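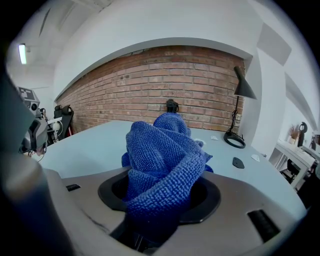
Fig. 1. Blue towel, bunched and pinched in a gray gripper.

Plinbridge Household Skills, Unit 9: Cloth on a Table

Cloth is a marvellous thing to teach with! It has no fixed shape, so every fold starts from a different muddle. Find one corner, slide along the hem to the next, and lift -- the towel begins to look like a towel again. Clear small scraps away first, or they end up inside the fold.

Now try something smaller on a dark pad and see how much easier the edges are to find.

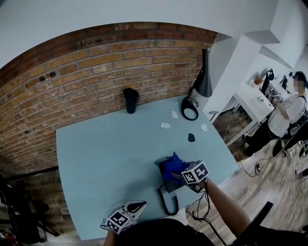

One reader of last year's notes, Pop, asked whether smoothing should come before folding or after. Both, please! A light sweep first, a firm one at the end.

For next time: read the Sustero sheet on weaves, and bring a cloth you find truly awkward. Nubby ones are lovely to practise on, as they grip themselves.

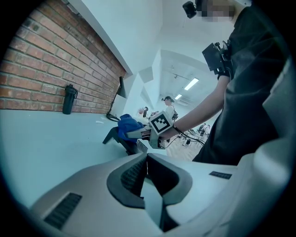
Fig. 3. Soft folds in bright blue cloth, pressed from above.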